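Cell Two

The handover log for the laundry cell at Onalis ran to 97 pages when I inherited it. Most entries were one line. "Left gripper slips on velvet." "Slips on velvet, see above." Someone had underlined the word velvet in December and then, so far as the log showed, gone on leave.

I was sent from Vollmont to bring the cell up to contract before the audit. The contract asked for 122 garments moved between rack and tray without a dropped item or a human hand past the rail. The best run on record had ended at 2.

I began with the fingers. They had been in service since commissioning and had lost a good part of their surface. I measured the gap with the jaws closed on nothing, then closed on a feeler strip, and wrote both figures on the back of the door pass. The closing force was within limits. The closing position was not. The controller believed the tips met at zero, and they had not met at zero for a long time.
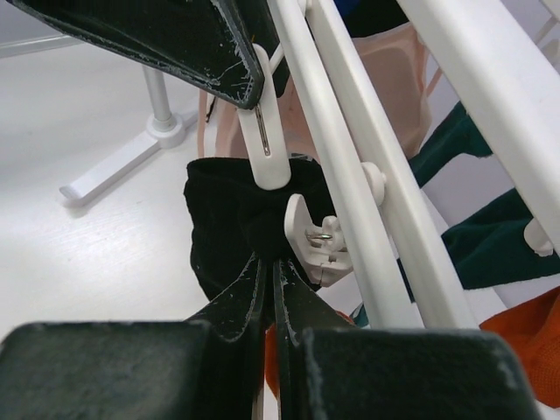 Velvet has a pile, and the pile lies over when it is pressed. A gripper that stops on position will stop early on it, decide that it holds the cloth, and pull. Cotton forgives this. I changed the stop condition from position to motor current, set the threshold low, and raised it in small steps until the left arm no longer reported a grip it did not have. This took the first afternoon and all of the evening. The lights in the corridor went off at nine and I worked by the cell's own.

On the second day I re-zeroed both arms. The procedure in the Polex manual assumes a bare table. I did it with the rack in place, the way the cell is used, and marked the deviation in the log so that the next person would know. I checked the base bolts on both plates and found the left ones a quarter turn short. I torqued them and zeroed again.
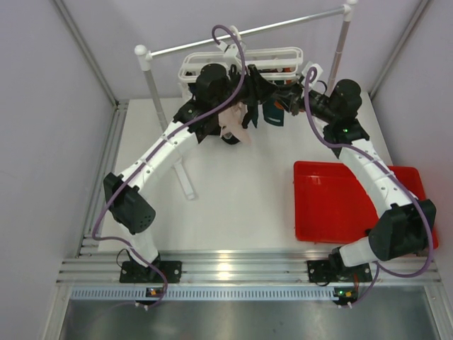 The cables were the slower job. Each one needs enough slack for the wrist to turn through its full range, and no more, or the loop finds the rack. I ran the joints to their limits one at a time, watched the loop, and moved the ties. Then I ran the joints together. At cycle 732 of the dry test the right arm faulted on an elbow temperature I could not reproduce. I logged it. I slept for three hours in the chair by the compressor and woke when it cut in.

There is an entry from the first winter, in a hand I don't know, that says only "It waits for the other one." I had taken it for a note about timing. On the third night I looked at the traces and saw a pause in the right arm, a little under a second, that was in no part of the program.

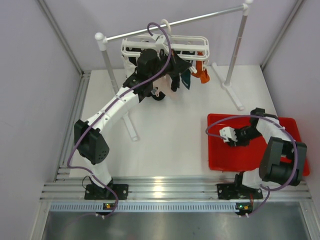
Written by the commissioning technician, Tomoana site

I looked for the pause in the trajectory files, the safety layer and the bus timing. The bus had a retry setting that would account for half of it. I set the retry to the value in the manual and the pause became shorter by that half. The remainder stayed.

I could have forced it out with a fixed start time. I left it in, recorded its length, and signed the sheet for the fingers, the zero and the cables. Under "open items" I wrote: elbow temperature, right. Under that I copied out the old line, with its page number, and put the pen back on its string.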